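Collecting demonstrations for Titano: frequently asked questions

Answers by Eamon Flanagan, with corrections from Daithí Sheehan. Last revised in March.

What is being collected?

Recordings of a person steering an arm through a household task, start to finish. Each one stores the joint positions, the gripper state and the video. Titano, the policy we train at Illevard, tries to copy what the person did. Whether it learns the task or just the room is a fair question, and we ask it a lot.

How many demonstrations does a task need?

We start with 100. That number came from the Dolan project before us and I have never seen a good argument for it. Some tasks stop improving well before that. Others never get going, and piling on more of the same doesn't help them.

Are more operators better?

Supposedly. We used four on the container tasks and got four different ways of approaching a rim. The policy averaged them and hit the rim. After that we agreed on one approach per task and wrote it down.

Do you keep failed attempts?

Yes, in a separate folder. People keep telling us failures are valuable training data. So far ours have been valuable mostly for finding loose cables.

How long is a session?

We stop after 20 recordings. Operators get sloppy past that point – they cut corners on the way back to the start pose, and the policy picks it up faithfully.

Why collect in a kitchen instead of a lab?

The Plikville lab gave us lovely success rates that fell apart the first time somebody moved the setup. A kitchen has clutter and bad light. I'm not convinced one kitchen is much better than one lab, but it is at least a different set of mistakes.

What does "92 percent success" in a robot demo mean?

Ask how many trials, who reset the objects, and who decided what counted. We report 14 trials per task with every reset done by someone who didn't train the policy. The numbers look worse that way. I trust them more.
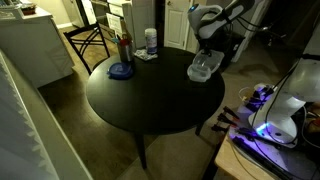
Can I reuse demonstrations recorded before a camera was moved?

Treat them as a separate set. Train once with them and once without, run the same trials on both, and keep the old recordings only if they earn their place.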